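Flasent Opens Linen Folding and Mending Floor at the Texier Building in Candero

Household linen service moves folding upstairs, adds mending and seasonal storage

FOR IMMEDIATE RELEASE

CANDERO, November: Flasent, a household linen service, has opened a folding and mending floor on the upper level of the Texier Building in downtown Candero. The new floor takes in clean sheets, tablecloths, pillowcases and quilt covers from homes and small guesthouses, and returns them folded, mended where needed, and labeled by bed or table size.

The ground floor stays as it was, with the drop-off counter at the front and the washing machines at the back. Customers still hand over their bags at the counter and pick them up there. What has changed is where the linen goes once it has been washed and dried. Until this fall, it was folded on a single bench behind the counter, and large pieces had to wait for a quiet spell in the day.

"We ran out of bench," a Flasent spokesperson said. "A king-size sheet takes a lot of room when you open it all the way out, and you do have to open it out if you want to find the small tears. We were folding around the people who were trying to pay."

The upper level of the Texier Building had been used for fabric storage by an earlier tenant. Flasent leased it in the spring and spent the summer cleaning it, repainting the walls and bringing in work surfaces. The floorboards were sanded and sealed. The original staircase was kept, and the landing at the top of it is now part of the work area. Large pieces are spread out there before folding, where there is space to stand on more than one side.

Checkered linen makes up a good share of what comes in. Candero has many homes with checkered kitchen cloths and bedding handed down from parents and grandparents, and several of the guesthouses in town use red-and-white sheets in their rooms. Flasent has set up a separate routine for these pieces. They are spread on a surface first, smoothed from the middle toward the hem, and folded along the lines of the pattern.

A dusty-red and white sheet by the dark brown handrail at the stairs shows a checkered pattern that looks wavy and distorted.
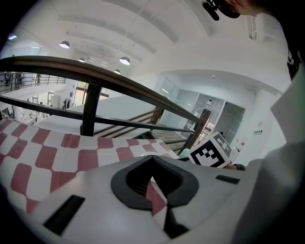

Checks are the ones that give me trouble at home, one customer remarked at the counter, adding that plain white sheets can be folded a little crooked and nobody in the family will mention it, while a crooked check bothers her every time she opens the closet. She asked whether the staff could show her the method, and the answer was yes.

That request has come up often enough that Flasent will now offer short folding lessons on the new floor. Each lesson takes up to 6 people and lasts through the lunch hour. Participants bring a sheet of their own, fitted or flat. The lesson covers squaring the corners, folding a fitted sheet so that the elastic sits inside, and storing a set together inside one of its own pillowcases. There is no charge for customers with an open account. Others pay at the counter on the day.

Mending

The mending service is new for Flasent. In the past, customers whose sheets came back with a frayed hem or a small hole found a paper note pinned to the piece. They can now ask for the repair at the same time as the wash.

Staff on the upper floor check each piece as it is opened out. They look at the hems first, then at the area near the pillow end, then at the center, where sheets wear thin. Anything that needs attention is marked with a loop of cotton thread and moved to the mending table. Customers who have not asked for mending get a call before any work is done.

Hem repairs start at $6 per piece. Patches are priced by size. Pillowcases with an open side seam are $2 each. For checkered pieces, the mender tries to match the patch to the pattern so that the lines run through, and Flasent keeps a drawer of retired checkered cloth for this purpose. Customers who have an old tablecloth past saving are invited to leave it at the counter for the drawer. Clean pieces only, please, and no synthetic lace.

"Most of what we see is a hem," the spokesperson said. "People put the sheet away meaning to fix it, and then they buy another one, and the first one is still in the closet three years later. A hem is a small job if you have the machine threaded and the right color of cotton next to you."

Flasent does not take on embroidery repair, leather trim or curtains with a lining. Wool blankets are accepted for hems but not for patching.

Stakadura storage

The third part of the upper floor is a storage room for seasonal linen, run under the name Stakadura. Customers can leave flannel sheets, heavy quilt covers and holiday tablecloths there when they are out of season. Pieces are folded flat, wrapped in unbleached cotton and placed on open shelves. Each bundle carries a tag with the account number, the size and the date it came in.

Stakadura began as a favor to two guesthouses that had nowhere to keep their winter bedding. Other customers heard of it and asked for the same. The room now has 20 shelves, each holding the linen of one household or one small guesthouse. Larger accounts can rent more than one.

The shelves are kept away from the outside wall, and the room has its own dehumidifier. Bundles are taken down and refolded halfway through the season on different lines, which keeps creases from setting. Flasent does not use mothballs or scented sachets. Customers who want cedar blocks may supply their own.

Storage is sold by the season. A customer who wants a piece back early can ask for it at the counter before noon and collect it the same afternoon. Items left beyond the end of the season are held at the same rate until the customer gets in touch.

Guesthouses and small inns

Flasent handles linen for 7 guesthouses in Candero and the surrounding hills. For these accounts, the move upstairs changes the order of the work. Sets are now put together on the upper floor, by room, and go back to the guesthouse in room bundles. Housekeepers no longer need to sort a mixed bag before making the beds.

Each bundle has the bottom sheet on the outside and the pillowcases at the center, in the order in which the bed is stripped and made. Guesthouses that prefer another order can fill out a card, which is kept with their account. One of them wants the top sheet folded with the wrong side out, so that it can be opened straight onto the bed and turned down over the blanket. That is on the card and the staff follow it.

Tablecloths for breakfast rooms are treated separately. They are folded lengthwise and rolled onto a cardboard tube to avoid a crease down the middle of the table. Tubes are returned with the next delivery. Flasent asks that guesthouses keep them dry and not stand them on end.

Delivery for guesthouse accounts leaves the Texier Building in the morning. Household orders are for pickup only at this time. The company is looking at a household delivery route for the older streets uphill from the square, where parking is difficult, and expects to decide on it in the new year.

Preparing linen for drop-off

Flasent has also revised its instructions for customers. Bags should be tied, with the name tag on the outside. Fitted sheets should be turned right side out, and pillowcases should be emptied. Clean linen that is coming in only for folding or mending should be in its own bag, separate from the wash.

Red items that have never been washed should be pointed out at the counter. New red cotton can give off color, and a first wash on its own protects the white parts of the cloth. Customers with checkered pieces that have already faded unevenly are welcome to ask about them. Staff can advise on washing, though they cannot bring lost color back.

Stains should be mentioned too, along with anything that has already been tried on them. Candle wax is best left alone until it reaches the counter. Berry and wine stains should be rinsed in cold water at home if possible. A piece of masking tape beside the stain helps the staff find it again among the folds.

Access and hours

The counter opens at 7 in the morning. The upper floor is reached by the main staircase from the rear of the shop. Visitors attending a folding lesson should check in at the counter first. Customers who cannot use the stairs can arrange to have the same lesson at the ground-floor bench, and all drop-off, pickup and mending requests can be handled downstairs.

Spaces in the folding lessons can be reserved in person. Stakadura shelves for the winter season are being assigned now, with current customers given first choice.

About Flasent

Flasent washes, folds, mends and stores household linen for homes and guesthouses in and near Candero. It operates from the Texier Building. Price cards and storage agreements are available at the counter.

Media inquiries: Flasent front office, Texier Building, Candero. Members of the press who would like to visit the upper floor are asked to come in the early afternoon, when the guesthouse bundles have gone out.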